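The parallel inquiry is a structural fault

Crime novels in long series have settled on a standard arrangement. The detective works the murder. At the same time somebody is working on the detective: a superior with a grudge, an internal review, a journalist with an old file. The two lines run side by side, and in the last fifth of the book they join. I have read a great many of these over the past few years, most of them for a library reading scheme, and I have come to think that the second line usually damages the first. I want to set out how, using one series in which the damage can be measured quite exactly.

The series is the Gerrit Wuyts books by Annelies Koster. Wuyts is an inspector in a port town called Porard. There are five novels, and they divide cleanly. The first two, Kramer and The Takex Ledger, have no inquiry plot. The remaining three do. The author, the town, the detective and most of the supporting staff stay the same throughout, so the comparison is about as controlled as fiction permits.

Kramer is a plain procedural. A harbour pilot is found dead in a locked pump house, and Wuyts has to establish who held the keys and at what hours. There are 76 chapters, most of them very short. Each one alters what the reader knows about the keys. Some alter it by a small amount: a shift ended earlier than stated, or a gate was on the other side of the basin from where the witness put it. None of this is exciting when listed. In sequence it works, because the question never changes and the reader can keep a running tally of what has been ruled out.

Wuyts in that book has almost no private life. We learn that he rents, that he dislikes the telephone and that he was once married to a dentist. These facts arrive when he is asked for them by other characters and then they are dropped. Reviewers at the time complained that he was thin. I think he was the right thickness for the load he had to carry.

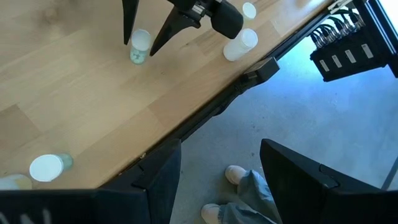 Pale planks, with the grey concrete floor beyond the table's edge.

The third novel, Graltance, is where the inquiry begins. Graltance is the name of a haulage firm whose manager has vanished, and the opening is as good as anything Koster has done. A lorry is weighed at the port and is 184 kilos lighter than its papers allow. Nothing is missing from the manifest. Wuyts takes the figure to the weighbridge, then to the fuel depot, then to the driver. By the end of chapter four the reader has three explanations and a reason to doubt each.

Chapter five introduces Evelien Postma of internal affairs. She wants to talk about a confession Wuyts obtained before the start of the series, in a case the reader has never seen. From here the two lines alternate, and the 184 kilos are not mentioned again for 17 chapters.

The obvious objection is one of pace, but pace is the smaller problem. A delay can be useful, and older detective novels are full of delays. The larger problem is one of evidence. In the main plot, Koster has trained us to expect that facts are placed in view and that we can test them. In the inquiry plot, nothing can be tested. The old confession lies outside the books. Its interview room, its suspect and its timings exist only as reported by Postma, who thinks Wuyts guilty, and by Wuyts, who will not discuss it. The reader is asked to form a view on a case with no materials. What we do instead is consult the spine of the book, note that there are further volumes, and conclude that he will be cleared.

He is cleared. The means is a retired clerk who produces a tape. The tape has not been mentioned earlier, and neither has the clerk. In the main plot this would be regarded as cheating, and Koster would never allow it. The inquiry plot appears to operate under different rules, and I have found the same looseness in a large number of similar books by other writers. Suspense about the detective's career is treated as a kind of weather. It comes in, it makes everything darker, and it moves off when the author needs the light.

A second cost falls on the investigator of the investigator. Postma ought to be a strong character. She is doing the same job as Wuyts, with the same tools, against a harder target. But she cannot be right, or the series stops, and she cannot be stupid, or there is no threat. The usual compromise is to give her a private motive, so that her competence is real and her conclusion is still wrong. Koster uses the compromise: Postma was passed over for a posting years before, and Wuyts got it. Once we know this, every good question she asks can be discounted. I counted it as a loss each time, as some of her questions are better than his. 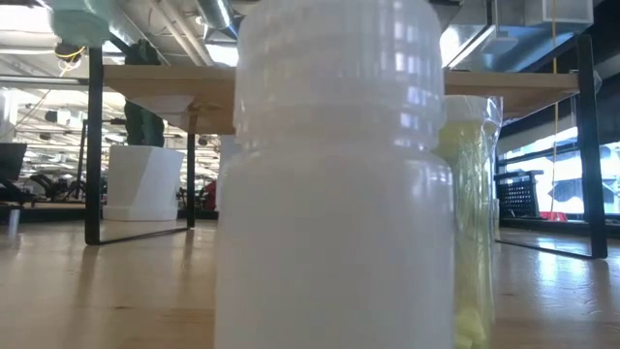

Godelieve Dierckx, the pathologist, shows what could have been done with her. Dierckx disagrees with Wuyts in all five books and is right in two of them. She has no grudge. She simply weighs things differently: she distrusts witnesses, and he distrusts tests. Their arguments in The Takex Ledger over whether a man could have walked forty steps after the second blow are the best dialogue in the series, and they are also part of the puzzle. Opposition of that sort costs the plot nothing. It takes place over the evidence, in front of the reader, and one of the two parties is shown to be mistaken by something we were given earlier.

There is a defence of the parallel inquiry, and it should be stated fairly. The argument is that police fiction without scrutiny is dishonest. A detective who bends rules and is never called to account gives a false picture of what policing is, and the inquiry plot at least admits that somebody ought to be checking. Anouk Mulder, who runs the reading scheme and has heard all of the above more than once, holds this view strongly. She thinks Graltance is the best of the five for exactly this reason, and says that I would be content with a novel made up entirely of tide tables.

I accept the premise. I do not think the standard inquiry plot satisfies it. In nearly every case the scrutiny is shown to be malicious or mistaken, the detective comes out vindicated, and the rule that was bent turns out to have been bent for a good reason. A reader who took such books as instruction would learn that internal inquiries are run by jealous people and get in the way of arrests. If the aim is to show accountability, this is a strange method. The first two Wuyts novels, which have no inquiry, do it better. In Kramer he searches a boat without authority, the lamp he finds there cannot be used, and he has to reach the same point by another route over the following thirty pages. The rule has a price and he pays it inside the case.

The fourth book repeats the pattern of the third, with a newspaper in place of Postma. I have little to add on it. The crime is a good one, a drowning in a dry dock, and it gets less than half the pages.

The fifth is more interesting, as Koster seems to have seen the difficulty. Postma returns, and this time the case under review is the one from Kramer. For the first time the inquiry has materials. We have read the pump house chapters, we know about the keys, and when Postma says that one witness was interviewed at ten past six in the morning with no second officer present, the reader can go and look. I did, and she is correct. It is there in the first novel, in half a line, and I had read past it twice.

For a hundred pages or so the book is excellent. Both lines now run on the same rules. Postma's reading of the pump house is a rival solution, it accounts for the keys as well as Wuyts's did, and it puts a different man in prison. Then the grudge is brought out again, Postma oversteps, and her reading collapses through her conduct and without anyone showing where it was wrong. I looked for the flaw in it afterwards and could not find one. I am not convinced that Koster has one either.

This suggests a modest rule. An inquiry into the detective should be held to the standard of the inquiry by the detective. Its evidence should be on the page, preferably in an earlier book where the reader had a fair chance at it. The person conducting it should be capable of winning. If the author is not prepared to let that happen, the pages would be better spent on the weighbridge, which in Graltance is finally explained in a paragraph and a half, by telephone, to a man who dislikes the telephone. The explanation concerns the spare fuel tank. It is quite sound, and most of the people in our group had forgotten by then what the question was.

Koster is said to be at work on a sixth. I would like it to begin with Postma at her desk and the key register open in front of her, and for Wuyts to be the one who is sent for.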